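Grascombe Computer Refurbishing Club
Minutes of the monthly meeting, February 4, 2026

Present: 16 members, plus two visitors. Priit Venckus in the chair, Katherine Llanos taking notes.

Start. Priit opened the meeting and welcomed the visitors, both of whom came over from Antoniadis Street after seeing our flyer at the library. Great to have new faces! The January minutes were read and approved with one fix: the donated monitors came from Storkel, and we had them down as coming from Skilance. Sorry, Storkel.

Money. The account stands at $3,552. That is the best we have ever started a year, and the thanks go to everybody who worked the swap table in December. Members agreed to spend a little of it on thermal paste, wipes and a second set of long screwdrivers (the magnetic ones, please, said several people at once).

Desktops. This took up most of the evening and it was a good one. Skilance has given us 13 towers from an office they closed, and Priit has been through the first few. He likes them a lot. The cases open without a fight, the drive bays have plastic clips for the drives, and there is plenty of room to get your hands in. Katherine asked how much cleaning they need. Priit said a soft brush and some patience will do for most.

Dell tower, side panel off, with the processor in its socket:
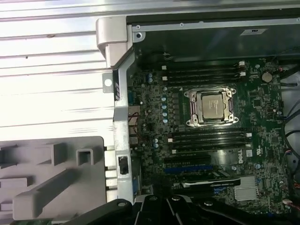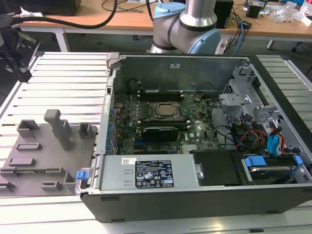

Discussion then moved to what we do with the batch. Priit proposed one routine for every machine: open it, write down what is installed, take out the drive, wipe the drive on the club's wiping station, and only then test memory and power. Katherine wanted the drive step first on the sheet so it can't be skipped on a busy night. Agreed, and she will redo the sheet.

There was a long and happy side conversation about memory. Some members would like to fill as many slots as we can on the better boards and offer those to the high school video class. Others would sooner spread the sticks out so that more families get a decent computer. We did not settle it. Priit will find out how much memory we have in the parts drawers and bring the list to the March meeting.

Coolers also came up. Any processor that has had its cooler off gets cleaned and fresh paste before the cooler goes back on, even if the old paste looks fine. Katherine offered to show newer members how much to use -- less than you think -- and six people put their names down on the spot.

Side panels. Please put a strip of masking tape with the machine number on each panel when it comes off. Last fall we had a stack of near-identical panels and spent half an evening matching them up.

Visitors' questions. One visitor asked if she could bring in her own desktop for help. Yes, any meeting, and bring the power cord.

To do before March:
Priit -- memory list, thank-you letter to Skilance
Katherine -- new work sheet, paste order, screwdrivers
Everyone -- spare SATA cables, if you have them at home

Meeting closed at 9:10. Cookies were finished well before that.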